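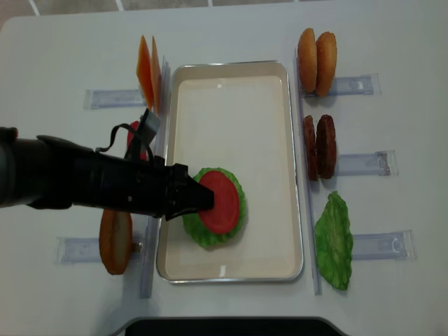
From: Pranab Wickramasinghe
To: gripper-bench list
Subject: Re: [gripper-bench] Fingers for the burger task, are we done comparing?

Tanvir Khan wrote:

> I think we can stop comparing fingers. The Miranora pair did 43 clean
> burgers out of 100 and the Bauerfeind pair got 528 single picks
> without a dropped part. Unless somebody objects I'd like to order
> four sets of the Bauerfeind for Watcombe and four for Herunmont
> before the end of April.

I object, a little.

Those two numbers don't measure the same thing. One is whole burgers, bun to bun. The other is single picks, and one dropped tomato in a burger run spoils the entire trial, so of course the Miranora pair looks worse. What was its single pick rate? It must be in the logs. If you send me the raw files I'll work it out myself.

I also want to know which parts were picked. A patty standing on edge in a holder is about the easiest thing you could hand a gripper. It's stiff, it's upright, and it's in the same place every time. Lettuce is what I care about, and the summary has no column for it. If most of the 528 were buns and patties then I don't think we've learned much about fingers.
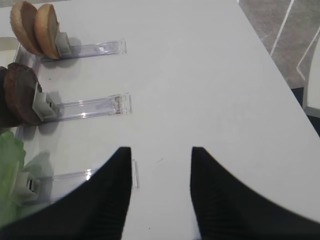

Wrist view, gripper open. Buns, patties and lettuce in the holders.

Then there is the wrist camera. Both vendors say their fingers "stay out of the way", and I don't believe either of them. The fingers come up from the bottom of the view and the left one sits over part of the lowest holder.

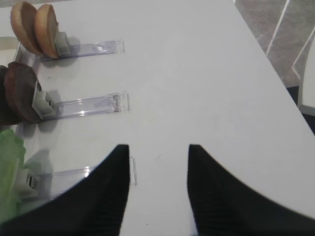

You can move the camera up, but then you have a new mount and every policy trained on the old view has to be checked again. Did both pairs run with the same camera position? The write-up says "comparable", and I would like that to say "identical" or give me the offset.

As for price, the quote you forwarded comes to 2251 for the lot before shipping. That isn't terrible, but I'd sooner buy one set, run it for a month at Herunmont where the lighting is bad, and see if the fingertips hold up. Last time we bought on the strength of a demo we ended up with a drawer full of adapters.

What would change my mind:

- 100 full burgers with each pair, same operator, same camera
- lettuce picks reported on their own
- misses counted even when the arm recovers on the second try

I can take the Miranora half if someone at Watcombe does the other.

Pranab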